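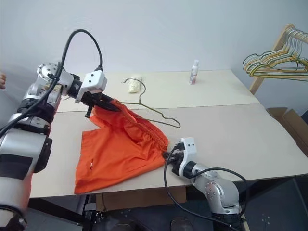 Session 2: Stocks, broths and the soups you build on them
Home Cooking Foundations, Istia evening program
Notes by Jaqueline Tlapale, updated June 12, 2021

Read before class. Bring an apron, a peeler, a container with a lid for leftovers. Knives are in the drawer by the sink, no need to bring yours.

1. Words we use

Stock = bones + vegetables + water. Long cook, little or no salt.
Broth = meat or vegetables + water, seasoned, ready to eat as is.
Bouillon = French for broth. On a cube it mostly means salt.
Recipes mix these up all the time. Check whether the thing in your pot is salted, everything else you can fix.

2. Basic vegetable stock (the one we make in class)

2 onions, skins on if clean
2 carrots
3 celery stalks, leaves too
a handful of parsley stems
a bay leaf
a few peppercorns
1000 ml cold water, more if the vegetables aren't covered

Chop everything small. Small pieces give up flavor fast, and vegetable stock is a fast stock. Cold water in, medium heat, bring up slowly. When it starts to bubble turn it down. You want lazy bubbles. Forty five minutes, no more. Longer and it goes flat and a bit sour, the celery especially.

Strain. Don't mash the vegetables through the sieve or it clouds.

Variation: brown the onions first, cut side down in a dry pan until nearly black. Gives color. Group at the Dundon stove does this one, everybody else plain, then we taste side by side.

3. What not to put in

Cabbage, broccoli, brussels sprouts: the whole pot smells like a school hallway.
Beets: pink everything.
Potato: cloudy, gluey.
Anything slimy. Stock is for tired vegetables. Rotten ones go in the compost.
Green pepper in small amounts only, it takes over. (Last term someone used three. We ate it.)

4. Chicken stock, to do at home

Carcass from a roast, or wings and backs. Cover with cold water by a couple of inches. Bring up slowly, skim the gray foam in the first half hour. Add the vegetables after skimming, otherwise you're fishing foam out from between the carrots. Three hours at a low simmer. Strain, cool, chill, lift off the fat. Keep the fat, fry potatoes in it.

If it sets like jelly in the fridge: good. That's gelatin from the joints and skin. It melts when you heat it. If it doesn't set, still fine, you probaly used more water than you needed.

5. Cooling and storing

Don't leave a full pot on the stove overnight. Pour into shallow containers, or stand the pot in a sink of cold water and ice and stir now and then. Fridge inside two hours. Keeps three days or so, then freeze or boil again and use.

Freezing: leave space at the top, it expands. Ice cube trays for small amounts (pan sauces, rice). Write the date on the lid, you will not remember.

6. From stock to soup

Same pattern nearly every time:

Sweat onion in oil or butter, low heat, lid on, ten minutes. No color.
Add the slow stuff (carrot, potato, dried lentils).
Add hot stock to cover plus a bit.
Simmer until soft.
Add the quick stuff (peas, spinach, herbs) right at the end.
Season last. Salt, then acid. Lemon or a few drops of vinegar.

Most "boring" soup needs acid. Try that before more salt.

Thickening: blend a third of it and stir back in. Or a potato from the start. Or stale bread torn up small. Flour works but cook it out with the onions first, raw flour taste does not go away by hoping.

7. Class soup: Pacheco lentil

Named for the street the old kitchen was on. Brown lentils, onion, carrot, cumin, garlic, a spoon of tomato paste, vegetable stock. Fry the paste with the cumin for a minute until it darkens, then stock, then lentils. Thirty minutes, then check. Old lentils take longer, sometimes a lot longer. Finish with lemon and parsley.

Allergy note: this recipe has celery in the stock. Tell me at the start and we'll do you a pot without.

8. Common problems

Too salty: add unsalted stock or water, or more lentils. The potato trick doesn't do much.
Bitter: garlic burned, or the stock cooked too long. A pinch of sugar helps a little.
Watery: lid off, simmer harder, ten minutes, taste again.
Greasy: chill it, lift the fat. No time? Drag a paper towel accross the top.

9. Homework

Start a freezer bag of scraps. Onion ends, carrot tops (not the leaves), parsley stems, mushroom stalks. Full bag = one pot.
Make one soup by the pattern in section 6. No recipe. Write down what went in and when.
Read the Grarkard handout on dried beans, first half only. The second half is for July.

Session 3 is beans. Soak yours the night before, there's no time to do it in class.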